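Clendard Labeler Guide
Section 4: Marking grasp events in hand-held recordings
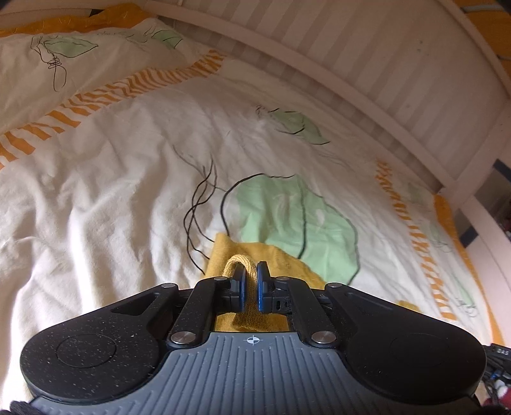 By now you should have a session imported and the timeline open in front of you. If you don't, go back to Section 3 and come find us again when the wrist view plays smoothly, since everything from here on depends on being able to step through it one picture at a time.

What we're going to do is tell Clendard where each grasp starts and stops. The policy trainer downstream leans on those marks quite heavily, and a sloppy one will do more harm than a missing one. Soft goods are the hardest case (knits, towels, anything that folds over on itself), so we'll learn on those, and rigid objects will feel like a vacation afterward.

1. Open the session and choose Events, then New Track. Name the track "grasp" in lower case. The exporter is fussy about capitals, I'm sorry to say.

2. Turn on the jaw width plot under View. You'll see a line that drops when the fingers close and goes flat when they meet something.

3. Drag the playhead to the start of a flat stretch. In our practice session, Gakescombe, the first good one is at frame 861.

4. Now look at the picture and leave the plot alone for a moment. You want fabric between both blue pads. A loop of yellow knit standing up between them, like a little handle, is as clear a case as you could ask for.

5. Press G to set the start mark, then step forward with the arrow key until the pads let go, and press G again.

6. Fill in the object field. Use "cloth" for the thing being held and "bedding" for whatever it's resting on. Please don't get creative here, tempting as it is when there's a leaf print involved.

7. Press Save Track and wait for the green tick before you move on.

Note: With thin fabric the jaw width can read 2 mm or less, and the plot alone can't tell you whether you're holding a single layer or nothing at all. Trust your eyes. If you still can't decide, set the mark to Unsure and it will go to the review queue, where Zsófia Bíró or Harpreet Ouellet will take a look.

Note: Patterned backgrounds sometimes confuse the auto-mask, especially where a cloth lies over a printed shape. Use the brush to clean up the edge, and remember that Shift erases.

Caution: Don't run Auto-Split on a track you have already marked by hand. It rewrites every start and stop, and Undo only reaches back 21 steps.

Caution: Jollden exports made before the July update store the jaw width in the wrong units. Run Convert Units once, and only once, before step 2.

When the track is saved, go on to Section 5, Checking Pose Drift.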